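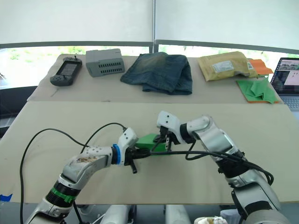
**About Us**

## Hello from Skasteo

Come in, mind the step, and don't worry about the state of your shoes. I run Skasteo, a small packing and unpacking business, and most of my working life is spent at a big table deciding what goes in which box. I love it! I was the child who emptied the kitchen drawers on wet Saturday-ish sorts of afternoons just to put everything back in a better order, and I never really grew out of it.

We pack up homes, small shops and the odd study or sewing room, and we unpack them again at the other end. We don't drive the lorries (I can barely park a hatchback). You bring your own removal firm, or I'll give you a list of the ones who turn up on time, and we look after everything that has to be wrapped, boxed, labelled and found again afterwards.

## How it started

Skasteo began in a spare bedroom on Grarnier Road in October, with a roll of brown paper, a borrowed tape gun and one customer, who had just sold a house full of teapots. There were 56 of them. I wrapped every one, spouts and lids separately, and they all got to the new place in one piece, and by the end of that week I'd had two more calls from people on the same street.

We moved to our workroom at Larkmont Yard when the spare bedroom could no longer be slept in. The workroom has good big tables and plenty of daylight, and I'd take daylight over fancy shelving any time. You can't check a glass for chips under a dim bulb. There are four of us now, plus a kettle that has been repaired more often than it should have been.

## Boxes, and why I go on about them

If you've spoken to me on the phone you'll already know I have opinions about boxes. Small ones, please! Everybody reaches for the biggest box they can find, fills it with books, and then can't get it off the floor. A small box held level, with a hand at each end, will go up a flight of stairs quite happily. A huge one will take the paint off your banister.

I'm also very keen on colour. Bright green is a favourite of mine because you can spot it across a room full of brown cardboard. In our system green is for first-night things: phone chargers, toothbrushes, the tin opener, teabags, whatever the cat needs. It gets packed last and opened first. Blue is kitchen, yellow is bedrooms, and plain is everything you could live without for a fortnight.

The rest of the method is fairly dull, but people do ask:

- One room at a time, and we finish it before starting the next.
- Everyday objects go in a row at the back of the table first, so we can see what we've got before anything is wrapped.
- Labels on two sides and never on the lid. Lids end up under other boxes.
- Heavy at the bottom, and no rattling. If I can hear it move, it gets opened and done again.
- Screws and little fittings go in a bag taped to the thing they came out of.

## The Valderrama box

Some of you will have come here looking for this, so I'd better mention it. The Valderrama is our own small keepsake box, named after the lane behind the yard. It's for the things you don't want travelling with the saucepans: letters, a watch, baby shoes, the good scissors. We made a first batch of 100, they went much faster than I'd expected, and the second batch of 205 is on the shelves now. You can buy one without booking us for anything else, and plenty of people do (my own has buttons in it).

## What we won't do

We don't pack paint, gas bottles or anything that's leaking, and we can't take live animals, though we've been asked. House plants are fine if it isn't freezing out. And I won't throw anything of yours away without you saying so, even the carrier bag full of carrier bags. I may raise an eyebrow at it.

## Coming to see us

The workroom door is usually open in the mornings. If you'd like a quote, bring a few photos of your rooms on your phone, cupboards open please, and we'll talk it through over a cup of tea. You can also pick up flat boxes, paper and coloured labels while you're here, or bring back ones you've finished with. We reuse anything that's still got its corners.

Larkmont Yard is the second turning after the bakery. Ring the bell twice, as the first one never seems to reach the back room.

*Page last updated January 15, 2023*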